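**Cuaderno de taller, agosto. Banco 2, pinzas manuales de dos dedos**

Anotación de las 17:40. Responsable de la entrada: Perihan Altıntaş.

Se continúa el trabajo sobre las pinzas gemelas. El objeto de la sesión es comprobar el comportamiento de los dedos ante recipientes de uso doméstico, tarea que quedó pendiente al cerrar la revisión anterior del mecanismo.

### Estado del montaje

- Se han repasado los tornillos de los dedos en ambas pinzas. Una de las cabezas presentaba desgaste y se ha sustituido por otra del surtido Brudetti.
- Los casquillos de los brazos no muestran holgura apreciable al tacto. No se lubrican.
- El muelle de retorno de la pinza derecha es el de Aguirre; el de la izquierda sigue siendo el original. La diferencia de esfuerzo al cerrar se percibe con claridad y deberá corregirse antes de dar por válido el par.
- Apertura máxima medida entre caras interiores: 110 mm.
- Longitud del cable de la pinza derecha: 1.000 mm. Resulta escasa cuando el operador trabaja sentado.

### Material de ensayo

Se emplea azúcar blanco y tarros transparentes con tapa. La carga de referencia para el tarro con asa se fija en 215 g, pesada antes de colocarlo en la mesa. Se ruega no rellenar los recipientes a ojo entre una serie y otra, pues en la sesión anterior se perdieron por ese motivo todas las lecturas de la tarde.

La lectura del sensor de cierre se registra con el programa Clukport, sin filtro. Valor de corte provisional: 4.000 cuentas. Por encima de ese valor el operador debe aflojar la mano, aunque el objeto no haya quedado sujeto.

### Observaciones

1. El tarro con collar beige admite una aproximación frontal con los dedos abiertos. El asa obliga a desplazar la pinza hacia un lado si se pretende tomar el cuerpo, y conviene decidir el lado antes de bajar la mano.
2. Los envases blandos ceden con el contacto lateral. La lectura sube despacio y el umbral pierde utilidad; se propone un valor aparte para este grupo.
3. En los recipientes de pared curva, la punta plana del dedo apoya en una franja estrecha. Queda por ensayar la almohadilla de Restley, de perfil cóncavo.
4. La tapa abatible, una vez abierta, reduce el espacio disponible por detrás del collar. Se anota para el diseño del dedo corto.

Aproximación al tarro con asa, mesa con las dos pinzas y contacto con el envase de azúcar: 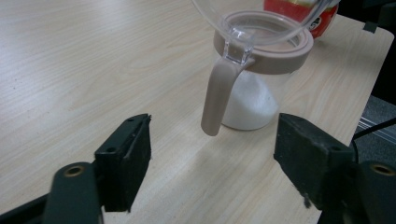
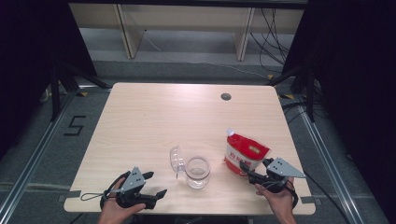
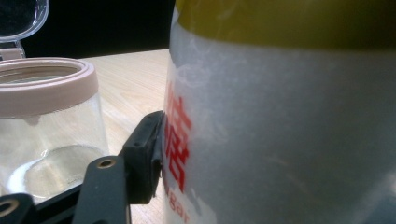
### Pendiente

- Igualar los muelles de las dos pinzas. Pedir a Aguirre una segunda unidad de la misma referencia.
- Alargar el cable derecho y fijarlo al antebrazo con velcro.
- Imprimir un juego de almohadillas cóncavas en dos durezas y montarlas solo en la pinza izquierda, de modo que la derecha sirva de comparación.
- Repetir la serie de envases blandos con el umbral nuevo.
- Aspirar el azúcar de los brazos antes de guardar el equipo. Queda prohibido el uso de paños húmedos sobre los casquillos.

Firmado: P. A.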